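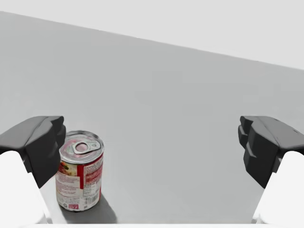 Gray tabletop, computer rendering.

Ticket 122: Story collection page, description stops in the middle
Shop: Skirnville Books online catalog
Opened by: Rafferty Lyons
Status: open, waiting for distributor

Problem

The page for the short story collection "Mudemau and Other Stories" shows only the first part of the description. The text ends after the words "when her aunt leaves her the", and there is no button to read more. Two customers wrote to me in April and asked if the aunt leaves a house or a boat. It is a boat, but they should read this on the page.

The same book on our old site shows the whole text, so I believe the description itself is complete.

Steps I made

1. I opened the record in the catalog editor. The field "Long description" has the full text. I saved it again. No change on the page.

2. I cleared the page cache and waited 45 minutes. The page still ends at the same word.

3. I looked at the feed from Zatar, our distributor. In the feed the description is cut to 300 characters. Our import runs every night and it seems to write over the short field, and the page takes the short field if it is filled.
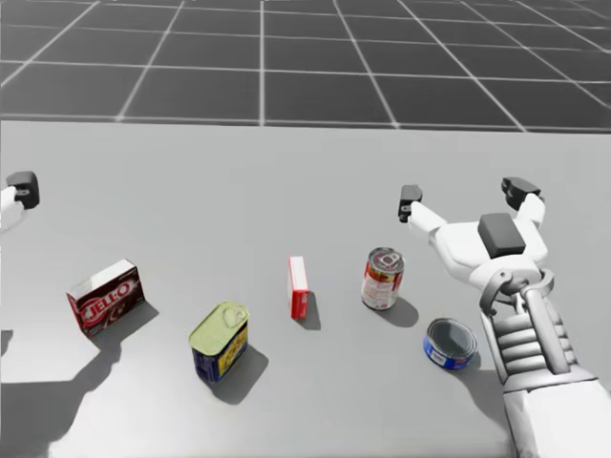
4. I emptied the short field by hand at 4 in the afternoon. The page was correct until the night import, then the cut text came back.

5. I checked other titles from the same publisher, Ruiz-Ortega. Their novels are fine. Only the collections have this problem, also the ones with ghost stories and the Christmas one. I don't understand why the novels are different.

What I need

Please tell me if I can lock the short field for one title, or if the import must be changed. I would prefer not to correct it by hand every morning. The author has a reading with us soon and the link is already in the newsletter.

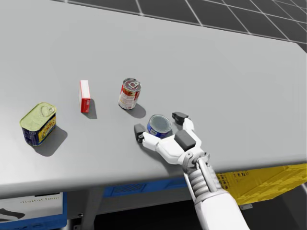

Loretta Fitzsimmons: You can lock it. Open the record, go to "Sources" and set the short description to "Shop only". The import will then skip this field for that title. The novels work because Ruiz-Ortega sends them with a separate short text, and for collections they leave it empty, so Zatar makes one from the long text. I have asked Zatar to stop this, but they may need up to 4 weeks.

Rafferty Lyons: Thank you, I found "Sources" and changed it for this title. I will look again tomorrow after the import and do the other collections then. Please leave the ticket open until Zatar answers.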